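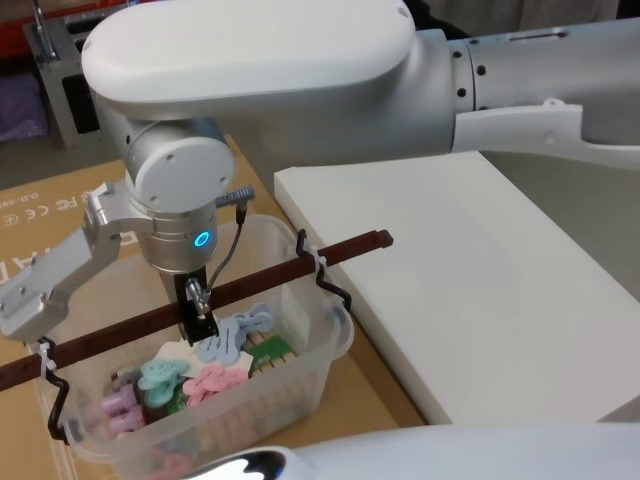

Monday, May 22, 2023
Opera workshop, Doherty Studio. Entry by J. Villanueva, music staff.

Work on Onda, Act II, continued from the point reached at the last session. Present: full cast except the Ferryman, both pianists, chorus from the second hour. F. Coughlan conducted. The revised vocal score was used throughout, and all measure numbers below refer to it.

Scene 1 (the salt house). The opening duet was sung twice without staging and once with. The sisters now enter separately, the elder during the piano introduction and the younger on her first line. The earlier arrangement, with both seated before the lights come up, is withdrawn. The younger sister's first phrase lies low against the left hand of the piano and did not carry past the third row. Mr. Coughlan asked for the accompaniment to be thinned for four measures. I have marked this in the master score in pencil only, pending the composer's agreement.

The passage beginning at measure 131 remains the main difficulty in the act. The meter changes in every measure while the elder sister reads the letter aloud, and the singer is expected to speak in rhythm for the first half and sing for the second. We tried it three ways: strictly as written, with the spoken text free over held chords, and with the whole passage sung. The second gave the clearest words. The first is what the composer wants. It was agreed to keep the written version for one more week and to rehearse it slowly at the start of every call. The free version is copied on the loose sheet at the back of this book.

Scene 2 (the procession). The chorus was placed upstage in two lines and moved forward on the hymn. Entrances were late on the left side at each attempt. The cause is the sight line to the conductor, which the raised platform blocks. A monitor has been requested for that side. Until it arrives the chorus should take the entrance from the alto section leader, who can see.

The hymn itself is in good order. The basses should not breathe before "harbor." The text has been changed from "the drowned are counted" to "the drowned are named" in both verses, and old copies should be corrected or handed in.

Scene 3. Not reached, except for the Ferryman's aria, which Mr. Coughlan sang from the piano so that the sisters could learn their moves around it. The final exit takes longer than the music allows. Either eight measures of the interlude are restored (they were removed in December and are still in the library) or the boat is set closer to the door. My own preference is for the music. The cut was made when the act was thought to be too long, and the act now runs 33 minutes with the interlude left out.

Scores and parts. The string parts were prepared in Nestinix and contain the usual faults at page turns. Viola, page six, has a turn in the middle of a tremolo. Second violin is missing a rehearsal letter after K. Corrections should be entered in the part and initialed, not reported verbally. I hold the error list.

Set. The rock face will be built up in Plastard over the existing frame. The workshop reports that a sample was left to cure over the weekend and took paint evenly. Singers are not to stand on it until it has been passed. The chorus will wear soft shoes for all calls from this point, as the hard soles could be heard clearly in the hymn.

House. The Doherty seats 800 with the pit covered and fewer with it open. The pit will be open. The front office has asked for a decision on the surtitle screen, which hides the top of the rock face from the balcony. I have suggested side screens - the director has not yet replied. The synopsis for the printed program is also due. The present draft explains the letter in its first paragraph and so gives away the end of the act. I will rewrite it.

Next call:
Letter passage, slow, both sisters and one pianist
Hymn, chorus only, standing in places
Scene 3 from the Ferryman's entrance, with the boat in its second position
Notes from Mr. Coughlan on Act I, if time allows

The rehearsal piano needs tuning before then. The D above middle C has slipped again, and the younger sister takes her first note from it.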